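Search products
Search by part number or keyword
Go

Namholm Sadden 33 Soft-Close Toilet Seat and Cover

Part number: SAD-33-W
Finish: White
Shape: Elongated
Replaces: SAD-14-W (discontinued)

The Sadden 33 is a seat and cover set for two-hole floor-mounted and wall-hung bowls. It uses the same hinge block as the Carré series, so hinge kits, bumpers and posts can be ordered from one list for both. The seat and cover are molded from solid urea and have the same color all the way through. Light scratches can be polished out with a plastic polish. Deep scratches cannot.

Hinges

Each hinge has a sealed rotary damper. The dampers are marked L and R on the inner face and are not interchangeable. The left damper controls the cover and the right damper controls the seat. Closing time is set at the factory and cannot be adjusted. Do not push the seat down by hand while it is closing. Repeated forcing wears the damper vane, and the seat will then drop freely over the last part of its travel.

The hinge block releases from the posts with a single button at the rear. Lift straight up after pressing. When refitting, press down on both sides until the button returns to its out position.

Mounting

Posts are stainless steel and are supplied with two types of fixing: a through bolt with a wing nut for bowls with access from below, and an expanding rubber plug for bowls with blind holes. Use one type on both sides. Tighten the plug type with a hand screwdriver only. Power drivers will split the rubber.

The eccentric base plates allow 11 mm of movement front to back. Set the seat so that its front edge lines up with the rim of the bowl, mark the plate position with a pencil, remove the hinge block, and tighten. Check again after the first week of use.

Clearance

The cover must be able to open past vertical. Where the tank or wall stops it short of vertical, the cover will fall forward and the damper will carry the load each time. Bowls with a tank lid that overhangs the hinge line should be fitted with the Uteseo low-profile cover instead.

Cleaning

Use mild soap and water. Keep the seat and cover raised until any bowl cleaner has been flushed away. Chlorine vapor trapped under a closed cover will stain the steel posts and dull the underside of the seat. Abrasive pads void the finish warranty.

Spare parts

SAD-33-D Damper pair, L and R
SAD-33-B Seat bumpers, set of four
SAD-33-P Post and base plate kit
SAD-33-X Expanding plug kit

Trade packs of 100 bumpers are available to account holders. For fit questions, send the bowl model and hole spacing to Chepkoech Khaemba at the parts desk. Warranty claims go to Facundo Bravo with a copy of the receipt.

Page revised 21st November
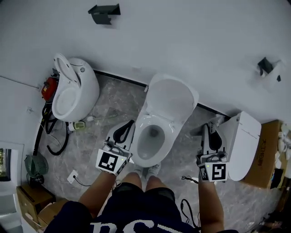 White toilet with the cover raised, on a tiled floor.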